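About Joltumwood

We lend tableware for church suppers and family parties, and we have been at it for 35 years - long enough that some brides now bring us their daughters. Everything gets sorted by hand.
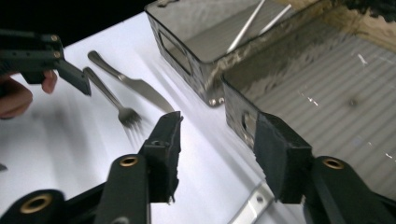 Kinetti wrote to say our forks arrived cleaner than the ones at home.
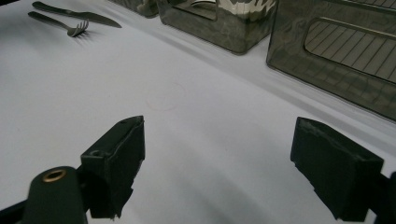

Our smallest order is five place settings. A knife and fork are kept close together, just so, until we've looked them over. 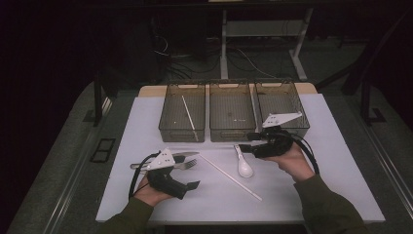
After that it all goes out on the Monday van to Ritport.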